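Gripper comparison working group
Minutes of the March meeting

Present: Dagim Yilma (chair), mechanical, data and controls leads
Apologies: Šimkus

1. Minutes of the previous meeting
Agreed without change. The action on spare jaw pads is carried forward. Forkano has confirmed the order but given no delivery date.

2. Jaw geometry
The group reviewed the two candidate jaw sets for the hand-held grippers, the Arneria flat jaw and the Gornura curved jaw. Both were tried on the same small parts at the same desk positions. The flat jaw closes squarely on blocks but tends to push thin upright pieces over if the approach is off by more than a few degrees. The curved jaw tolerates a poor approach better and is worse at releasing. Operators disliked having to shake the part free.

Mechanical lead asked whether the release problem could be put down to new pads. Controls lead thought it unlikely, as the pads had been through a full set of trials by then. No decision. Repeat with worn pads on both sets.

3. Marker tracking
Data lead reported that pose estimates from the marker cubes are steady while at least one face is square to the camera. Losses occur mainly when the operator turns the wrist inwards and the forearm covers the cube. The longest loss in the last batch was over 60 samples, which is too long to interpolate. Proposals were to move the cube further out on its bracket, or to add a second camera at a lower angle. The chair preferred the bracket change as it needs no new calibration. Agreed to try the bracket first.

4. Cabling and operator load
Cable drag was raised again. With a gripper in each hand, the left cable crosses the desk and can disturb parts placed near the operator. The right cable is routed back along the forearm and gives less trouble. Agreed that both should follow the forearm in future, with slack at the elbow. Mechanical lead to produce a clip that does not need tools. 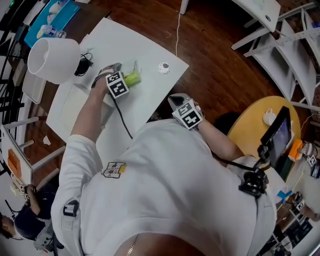 Fig. 1. Two-handed operation at the desk, left gripper at the green part. Note the different cable runs.

5. Controller firmware
Version 4 reads jaw opening at a higher rate than version 3 but drops the first reading after power-up. Controls lead considers this harmless provided recording starts after the jaws have been cycled once. To be written into the start-up sheet. Version 3 stays on the spare controller until the next meeting.

6. Actions
Worn-pad trials, both jaw sets: mechanical lead
Extended cube bracket: mechanical lead
Forearm cable clip: mechanical lead
Start-up sheet, jaw cycling step: controls lead
Count of tracking losses by wrist angle: data lead
Delivery date from Forkano: Dagim Yilma

7. Any other business
Šimkus had asked in writing for raw jaw readings to be kept alongside the filtered ones. Agreed, subject to disk space.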